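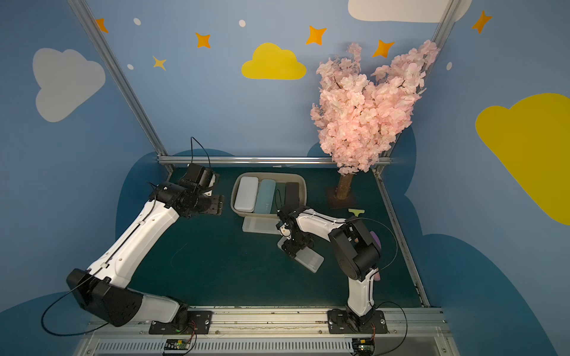
Putting things back in a tray sounds like the easiest chore in the house, and it makes a good first test for a pair of robot arms. The job is small, it fits on a tabletop, and you can tell right away whether it worked. For this guide the task is pencil cases standing side by side in a tray with rounded corners, with clear plastic boxes on the mat as the harder items. A clear box lying flat gives a gripper very little height to grab, and a camera has trouble finding its edges.

1. Fix both arms to one rail at the front. Check that each can reach the tray without hitting the other.

2. Pick containers of different colors. Start with dark ones on a light tray.

3. Drive the arms by hand first and record 100 runs. Move the loose box a little each time.

4. Train, then test on positions you left out. We use Loda for logging, but a spreadsheet is fine.

We use cookies to remember your settings. Accept | Manage choices 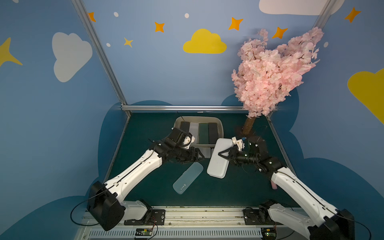
Step five is the grip, and most of your time will go here. A flat box has to be picked up and turned before it can stand in a row. Teach the arm to take the box by its edge and tip it until the long side is nearly vertical, as the right gripper has the white one. Keep the other arm low near the front of the tray. Go slowly — a thin plastic wall bends when the fingers close too hard.

6. Score every try as a pass or a fail. A box left leaning is a fail.

At our Wurnville bench we logged 659 tries, and over 500 passed. Most of the misses were clear boxes. That is good enough for a demo and too low for a kitchen drawer, where you would have to check the work yourself. A person is still faster at this chore.

If your pass rate stalls, record another 200 runs using only the items that fail, then go back to step four.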